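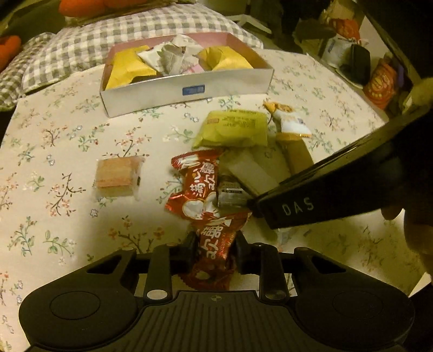 Snack box tips from the Kesoditz open day

Notes from a Tuesday demonstration of packing and sorting with handheld grippers. Most of it carries over to a kitchen table.

Spread the items out before packing. Wrapped bars and candies that overlap get picked up two at a time, by fingers or by jaws.

Put a cloth on the table. Slick packets slide on a bare top. The Brulludlow table had a printed floral cloth; the presenter preferred plain, as small silver candies are easier to find on it.

Use a shallow open box. A box with high walls forces a steep approach, and the wrist hits the rim.

Grip a packet across its body. The crimped end bends and the packet swings.

Soft cakes go in last, on top. The Gradov handout gives 600 g as the limit for a box this size and 630 g with the lid taped. Leave 2 cm free at one end for the hand.

Flat packets on a cloth are the slow case. Bring both fingertips down to the fabric, one on each side, and close slowly. Pressing harder bunches the cloth under the packet.

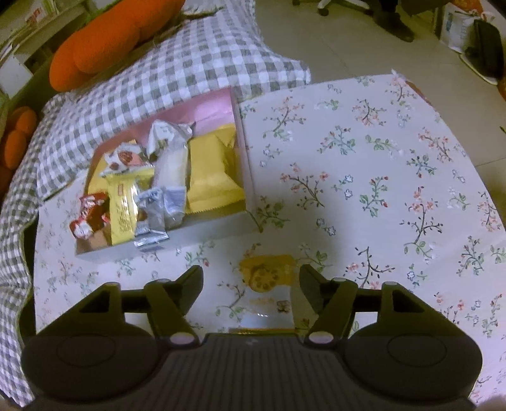
Chávez writes that the same approach works with kitchen tongs, provided the tips are flat, and that a folded towel under the cloth makes thin packets easier to lift.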